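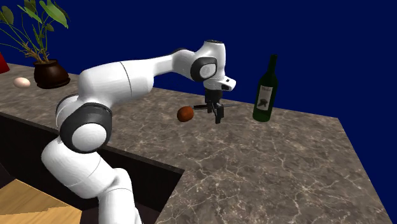
The Long Life of the Kitchen Counter
How a working surface became the most argued-over part of the home
2022-10-19

The kitchen counter as most households know it is a fairly recent arrival. For much of the nineteenth century, food was prepared on a table that stood in the middle of the room, and the same table was used for sewing, for accounts and for meals. Dishes were washed at a separate sink, often in another room. Storage stood against the walls in the form of cupboards and dressers, each bought on its own and each a different height. A cook walked a good deal in the course of a day.

The change came by stages. Freestanding cabinets with a pull-out work shelf were sold widely in the early twentieth century, and they brought flour, sugar and tools within reach of one person standing still. Household writers of the period studied kitchen work much as engineers studied the factory floor, timing tasks and drawing the path a cook walked between stove, sink and table. Their advice pointed toward a single level surface running along the wall, with the sink set into it and storage above and beneath. By the middle of the century that arrangement was standard in new housing.

The materials followed their own course. Wood was the first choice and has never gone away, although it scorches, swells near the sink and must be oiled. Linoleum and tile were common between the wars. Plastic laminate took over in the postwar decades, when it was cheap, bright and easy to wipe. Natural stone, long a feature of bakeries and candy shops, entered ordinary homes in number much later, as cutting and shipping costs fell.

Marble holds a particular place in this history. Pastry cooks have valued it for generations, as it stays cool to the hand and keeps butter firm in the dough. It is also soft by the standards of stone. Lemon juice and vinegar etch the polish and leave dull marks that no cleaning will lift. Red wine and oil can travel below the surface if a spill is left overnight. Owners tend to fall into two camps on the matter: those who reseal every year and wipe up at once, and those who let the marks gather and call it character.

The Gostdale Museum of Domestic Life has spent the past several years recording how families feel about such things. Its household survey, which closed in July, drew 3,442 replies by mail and online. Respondents were asked what they kept on the counter, what they did there and what they would change. Cooking was mentioned often, as expected. So were homework, bill paying, cutting hair, repairing small appliances and waiting for the telephone to ring. One reply described a counter on which three generations of the same family had been bathed as infants.

Height drew the strongest feeling. The standard American counter stands 36 inches from the floor, a figure that suits some cooks and tires others. Many older respondents wished for a lower section where dough could be kneaded with straight arms or vegetables peeled from a chair. The museum's own teaching kitchen includes a section set at 32 inches, and staff report that visitors of all ages drift toward it. Builders remain cautious. A second level interrupts the line of the cabinets, complicates the fitting of a dishwasher and adds to the price.

Repair is another concern. Samari, a stone restoration workshop on the east side of Gostdale, has seen its work shift over the past decade from public buildings to private homes. Most calls involve etching near the sink or a chip along the front edge. An etched patch can usually be honed and repolished in place. A crack running through a cutout is harder, and the workshop will sometimes advise the owner to leave it alone -- a stable crack may outlast the cabinets beneath it.

There is also a growing trade in secondhand tops. The Babaei salvage yard holds more than 1,000 pieces of stone, slate and hardwood taken from demolished or remodeled kitchens. Buyers arrive with paper templates and a tape measure. Short lengths sell quickly for use as pastry boards, hearths and windowsills; long runs can wait years for a room that fits them. The yard asks customers to bring 2 people for any piece over five feet and to carry stone upright, on its edge, as glass is carried.

Designers disagree about what comes next. Some expect the counter to shrink as apartments grow smaller and more meals are brought in from outside. Others see the opposite trend in the kitchen island, which has returned the work surface to the middle of the room, where the old table stood.

A selection of survey replies will be shown at the museum through the winter, together with a baker's slab, two early cabinets and a run of yellow laminate on loan from the Dresuteo collection. Admission is included with general entry. Visitors are invited to add their own accounts in the book provided at the door.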